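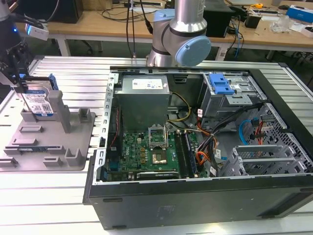 An open desktop tower on the bench, with the power supply, memory and drive cage in place.

About Gaklow Computer Renewal

Gaklow Computer Renewal receives retired desktop computers from schools, clinics and small offices, and returns as many of them as possible to working life. Machines that cannot be returned to use are taken apart by hand, and their parts are kept for repairs or sent on for materials recovery.

The company was founded by Wahyudi Tjoa and Isamu Takagi, who had both managed office equipment for the Leckie school district and had seen sound computers discarded over a failed power supply or a worn hard drive. Our first workshop occupied one room on Skerach Road. In April 2022 we moved to our present building, which has separate areas for intake, bench work, testing and storage.

Our Work

Every computer is entered in our register on arrival and given a work sheet that stays with it until it leaves. At the bench, the side panel is removed and the tower is laid flat so that the technician can work from above. Cables are checked at both ends. Memory modules are tested one at a time, and the processor socket is opened and inspected for damage before any processor is fitted. Graphics cards are tested separately on a bench system reserved for the purpose.

Hard drives are erased or destroyed according to the written instructions of the previous owner. A certificate is issued for each drive, listed by serial number. No drive is placed in storage before this step has been completed.

Last year the workshop received 665 desktop computers. Almost 200 went back to the organizations that had sent them, repaired and ready for use. Others were sold through our front counter with a warranty of 90 days – the same term we give on individual parts.

Our Staff

Wahyudi Tjoa is Managing Director. Isamu Takagi directs the workshop and is responsible for technical standards. Mahfuz Begum heads Intake and Data Security and is the first point of contact for organizations with equipment to retire. Sorin Kos manages the parts store, including our stock of older power supplies, drive cages and memory.

Training

The Plitent Bench Course, taught by Khairul Subramaniam, is a 40-hour introduction to desktop repair for adults entering the trade. Participants begin with complete disassembly and reassembly, then proceed to fault finding and cable management. Tools are provided. The next course opens in December, and applications may be made in person at the front counter or in writing to the training office.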